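Skenden Hall: Shared Tables and Household Supplies
Last updated: October

The Skenden Hall gallery records the everyday furnishings and supplies kept for the use of residents, visiting groups and members of the Zarthorpe reading circle. It was prepared at the request of the Hall's management to accompany the revised guide to shared rooms, and it is intended to help new users recognize the items they may encounter and understand how each is to be cared for. Further entries will be added as the remaining rooms are reviewed.

The Hall has provided covered tables since the opening of the Inga Room. The coverings were chosen to reduce noise during meetings and to protect the tops beneath, several of which came from the former Drerell premises and had been marked by many years of use. They have proven popular with card players and with groups whose work involves small or delicate pieces. They do, however, require more attention than a bare top. Lint collects on the pile, and areas that receive regular use will flatten over time. Users are asked to brush the surface in one direction at the end of each booking and to lift spills with a dry towel before any moisture is applied.
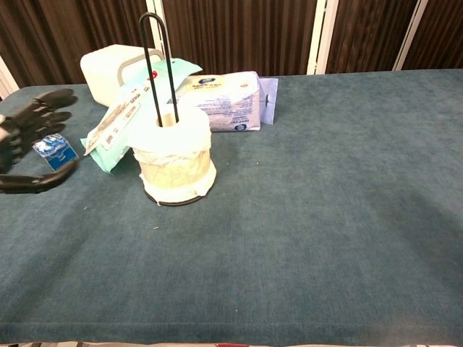 Paper towels are supplied on upright holders so that a sheet may be taken with one hand. The Hall favours the wire pattern with a round base, as it occupies little space and may be carried easily from table to table. When a roll is finished, the core should be placed in the paper recycling and a new roll threaded onto the rod. Loose outer sheets should be wound back around the roll before the holder is returned to the cupboard.

The Hall purchased 3,854 rolls in the last financial year, compared with 2,000 in the year before. The increase is attributed to the longer opening hours and to the addition of the craft program. Users are reminded that cloths are available from the kitchen and are preferred for larger spills.

Packaged goods, including wipes, tissues and individually wrapped items, may be placed on the covered tables provided that the packaging is dry and closed. Opened packets should be sealed and returned to the supply shelf at the end of the session. Wet wipes are not to be used on the pile itself, as the moisture leaves a mark that is difficult to remove. They remain suitable for hands, chair arms and the uncovered tables in Room 11.

Fabric coverings are inspected twice each year. Where the pile has worn, the covering is turned or moved to a table that receives less use, and it is replaced once the backing begins to show. Particular attention is given to the front hem, where the fabric is folded over the edge of the table and is subject to rubbing from sleeves and chairs. Users who notice a lifted seam should report it at the front desk and should not attempt to press it down with tape or glue.

The colour of replacement coverings may vary slightly from one order to the next. The Hall makes every effort to match existing pieces within a room, but this cannot be guaranteed.

Groups wishing to reserve a covered table may do so at the front desk until 2 p.m. on the day before the booking. Supplies are included in the room charge. Requests for additional holders, trays or storage baskets should be made at the time of booking. The full guide to shared rooms, including the schedule of charges and the cleaning checklist, is available in print from the same desk.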